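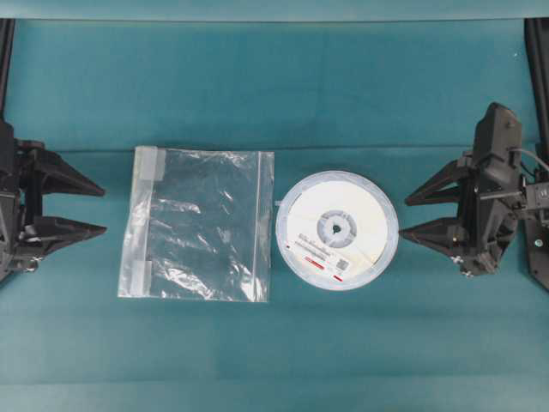
One white reel and one clear zip-top bag, side by side on the teal cloth.

One reel, one bag: the Endton stockroom gets sorted

If you have been down to the Endton stockroom since the start of August, you will have noticed that the reels have moved. If you haven't, go and look! The long shelf by the window, where everything used to lean on everything else, is now rows of clear bags standing on edge like records in a record store, and you can flip through them with one finger.

The idea is very simple and we wish we had done it years ago. Every reel gets its own zip-top bag. The reel goes in flat, the paper label goes in behind it facing out, the air gets pressed out with the palm of your hand, and the zip gets run closed twice (once is never quite enough at the corners). Then it goes on the shelf in part number order, and that is the whole system.

What a difference it makes, though. For a long time the reels were kept in the deep gray bins that came with the old Chuensuk shelving, and they were fine when we had 40 of them. We now have 1,114. A bin that deep turns into a digging job. You would pull one reel out and three others would come with it, with their loose ends wound around each other, and by the time you had them apart you had forgotten which one you came for. Anyone who worked the spring kit build will remember the afternoon we lost to a single bin of ribbon connectors. We found everything in the end, plus a tape measure and somebody's reading glasses.

The first batch of 300 was bagged in one long session, and it was a surprisingly good time. There's something very satisfying about a reel dropping into a bag that fits it. The cloth helps, too. On the bare bench a reel will roll the moment you let go of it on its rim, and the small ones go a long way across a hard floor. On cloth they stay put, and a clear bag is easier to spot against a strong color than it was on the old white top, where we kept losing them in plain sight.

A few things we learned along the way, for anyone joining in the next round:

Tape down the loose end before you bag. A short piece of paper tape is plenty. Please leave the clear tape in the drawer — it takes the print off the labels and you can never find the end of it.

Use the smallest bag the reel will slide into without bending. We bought two sizes and thought the large one would do for everything, but a small reel in a big bag slumps over on the shelf and hides its own label.

Half-used reels get bagged too. Write what's left on the label in pencil, and change it when you take some. A guess is fine if you mark it as a guess.

If a reel came with a little drying packet, keep the packet in with it.

We are also trying out the Bravari index, the color-dot system some of you have been asking for. Each family of parts has its own dot, stuck to the top edge of the bag just under the zip, so that you can see from the doorway whether something has been put back in the wrong stretch of shelf. So far we've only dotted the resistors and the LED strip. The dots stick beautifully to a new bag and not so well to one that has been handled a lot, so put them on early.

Still to do: the wide reels on the bottom shelf, which don't fit either size of bag, and the whole Staltex donation, still in its boxes under the stairs. It's a wonderful donation and we haven't reached the back of it yet. There are narrow reels in there that we used to have to order one at a time. If you know where to get a flat, wide bag with a good zip, leave a note on the clipboard. We went through a box of 4,000 labels much faster than we expected, so a fresh box is on order, and until it comes please cut the old ones in half.

The next bagging session starts at 6:30 p.m. in the stockroom, date to be posted on the door. No experience needed, and it's fine to come for half an hour. Bring a pencil. The kettle will be on, but drinks stay on the side table, well away from the cloth and the labels.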